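Robótica e Automação | Artigos | Manipulação de objetos deformáveis

4.2 Comparação de garras na preensão de cós elásticos

A segunda série de ensaios incidiu sobre peças de vestuário com cintura franzida. Ao contrário das toalhas e dos panos lisos da secção 4.1, estas peças têm espessura variável e uma rigidez que depende do estado de tensão do elástico, o que dificulta a escolha de um ponto de preensão único. Compararam-se duas garras de dois dedos, montadas alternadamente no mesmo braço: a garra Stinden, de dedos paralelos rígidos com pontas revestidas a silicone, e a garra Finden, de dedos adaptativos com articulação passiva. O controlador, a trajetória de aproximação e a câmara de punho mantiveram-se inalterados.

Cada garra executou 100 tentativas, distribuídas de forma igual pelas peças do conjunto Hultby. Antes de cada tentativa, a peça foi largada sobre a superfície de trabalho branca a partir de uma altura fixa, sem alisamento posterior. O ponto de preensão foi calculado a partir de uma única imagem adquirida pela câmara de punho no final da aproximação. Considerou-se bem-sucedida a tentativa em que a peça foi elevada e mantida suspensa durante cinco segundos, com o cós entre os dedos. As preensões feitas apenas pelo corpo da peça foram registadas como parciais e não contam para a taxa de sucesso.

A deteção do cós assenta em dois indícios visuais: a textura periódica do franzido e a linha de pesponto que acompanha a curva da cintura. A Figura 7 mostra uma peça de ganga azul-clara em que ambos estão presentes. As pregas, aproximadamente paralelas, atravessam a largura do cós e alternam cristas iluminadas com vincos escuros; o pesponto, de tom entre o castanho-claro e o laranja, surge interrompido entre os franzidos. O contorno exterior destaca-se do fundo por uma estreita faixa de sombra, aproveitada pelo algoritmo para delimitar a região candidata.

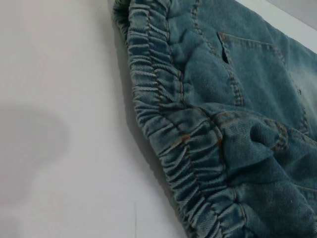
Vol. 12, n.º 1, p. 44

Figura 7 – Vista próxima do cós elástico de uma peça de ganga, obtida pela câmara de punho.

Os bolsos constituem a principal fonte de ambiguidade. O pesponto duplo do bolso aplicado, visível à direita na Figura 7, tem cor semelhante à do cós e produz uma resposta elevada no filtro de linhas. A abertura do bolso, por sua vez, gera uma faixa escura e estreita que pode ser confundida com um vinco do franzido. Para reduzir estas falsas deteções, exigiu-se que a região candidata contivesse uma sequência de vincos com espaçamento regular – critério que o bordo de um bolso, por si só, não satisfaz. As dobras arredondadas do tecido foram tratadas à parte, através de um limiar sobre a curvatura local.

O classificador de regiões foi treinado com 1236 recortes anotados manualmente por Gonçalo Sequeira, segundo o protocolo descrito na secção 3. Nenhuma das peças usadas nos ensaios de preensão figura no conjunto de treino. A calibração entre a câmara e o punho foi realizada em março com o padrão Baumgartner e verificada após cada troca de garra.

A garra Stinden obteve uma taxa de sucesso de 52%. As falhas concentraram-se nas orientações em que o cós ficava oblíquo ao plano de fecho dos dedos: a ponta rígida contactava primeiro uma crista do franzido e empurrava a peça sobre a superfície. A garra Finden teve melhor desempenho nessas orientações, pois a articulação distal acompanha a inclinação do tecido antes do fecho completo. Em contrapartida, registou mais preensões parciais, sobretudo quando existia uma dobra volumosa junto ao cós. O dedo adaptativo tende então a envolver as duas camadas, e o elástico escapa durante a elevação.

A força de fecho teve um efeito menor do que o previsto. Na garra Stinden, o aumento da força reduziu os escorregamentos na elevação, mas não alterou as falhas de contacto inicial, determinadas pela geometria da aproximação. Na garra Finden, valores elevados provocaram a flexão lateral dos dedos e o desvio do ponto de contacto. Adotou-se, por isso, uma força intermédia nos ensaios de dobragem da secção 4.3, nos quais a orientação do punho passa a ser corrigida em função da tangente estimada do cós.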